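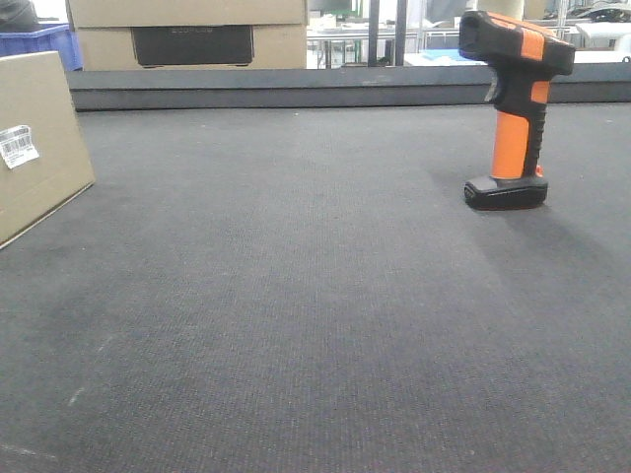

mudlark_61 wrote:
Disagree with the first post. Did the same swap on my Chiriac in March and the groups got tighter, so it's not the pellets. Check your stock screws before you blame anything else.

Search this forum Advanced search Go

tincan_ridge wrote:
Screws are snug. Checked twice. Still throwing one low left out of every string at 28 yards. First tin of the Flaveo domes was fine, second tin isn't. Same rifle, same scope, same bench. What else changed? Nothing.

mudlark_61 wrote:
Snug how? Torque wrench or by feel? Because "snug" on mine was loose enough to slide paper under the forearm.

tincan_ridge wrote:
By feel. Don't own a torque wrench. Been shooting springers a long time though, I know what a tight screw feels like.

hollowpine wrote:
Weigh the pellets. Seriously. I sorted a whole tin of those on a cheap powder scale and threw out a good handfull. Skirts were bent on a bunch too, you can see it if you roll them on a piece of glass. Takes an evening. Put the game on and do it.

quietbarrel wrote:
Sorting is a waste of time under 50 yards. There I said it. Clean the barrel, shoot a tin through it, quit fiddling.

hollowpine wrote:
quietbarrel you say that in every thread lol. My worst group unsorted was bigger than a quarter, sorted I could cover it with a dime. Same day, same wind. Explain that.

quietbarrel wrote:
You warmed up. Literally that simple. Shoot the unsorted ones second next time and get back to me.

hollowpine wrote:
Fair, did shoot them first. Will try it the other way.

backforty_dee wrote:
What kind of hold are you using? A springer that hates one hold will drop a flyer just like that. I went from a hard bag to resting it on my open palm and the low ones went away. Move your hand forward and back an inch or so till it settles. Mine likes it way out front, almost at the end of the stock, feels dumb but works.

tincan_ridge wrote:
Front bag, rear bag, cheek barely on. Haven't tried the palm thing with this tin. Can try it tonight if the wind quits.

mudlark_61 wrote:
And the scope mount?? One piece or two? The recoil on these walks a two piece mount backward a hair at a time. Put a pencil mark behind the rear ring.

tincan_ridge wrote:
Two piece. No stop pin. Ok that one I hadn't thought of.

quietbarrel wrote:
There it is. Thread over.

backforty_dee wrote:
Not over, a creeping mount would move everything, not one shot a string. He's got four good ones and a flyer. That's hold or pellets.

mudlark_61 wrote:
Can be both. Mine would slip, grab, slip. Looked like random flyers till I marked it.

pendton_plinker wrote:
Had the second tin problem too, bought at the shop in Pendton. Different lot sticker on the bottom and the heads were tight in the breech, had to really push. Old ones dropped right in. Went back and swapped them, no fuss. Compare how yours seat before you go buying mounts.

tincan_ridge wrote:
Different lot here too, just looked. New ones do feel tighter, couple of them a lot tighter. Huh.

hollowpine wrote:
So it IS the pellets. Told you. Weigh em.

tincan_ridge wrote:
Ok update. Palm hold, pencil mark on the mount, 2 strings from each tin. Old tin, no flyers. New tin, one low left in the first string, none in the second. Mark hasn't moved that I can tell. Going to swap the tin and order a one piece mount anyway. Anyone want to come shoot the club match at Nendonley, I'll bring both lots and you can argue about it there.

quietbarrel wrote:
I'll come. Bringing unsorted.

backforty_dee wrote:
What distance are they running it at this time? Last one was all offhand and I about died

Last updated: March, 9:40 pm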